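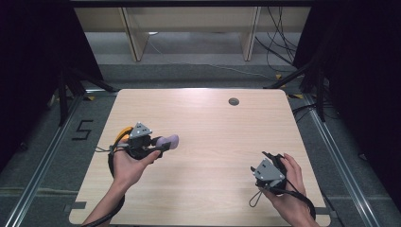 We got to the Flurngate open day a little after ten, and Elaheh Esfahani met us at the door with name stickers and a plate of date cookies – I had two before we'd even started! What I liked best was how plain and comfortable the work area felt, with soft gray carpet underfoot and a pale wooden table with nicely rounded corners (my hip was grateful), plus wooden shelving along the far wall. My friend Yasaman, who notices furniture everywhere she goes, went straight to asking where she could buy one like it. Afterward there was tea for up to 200 visitors, and we stayed far longer than we'd planned. The next one is in March.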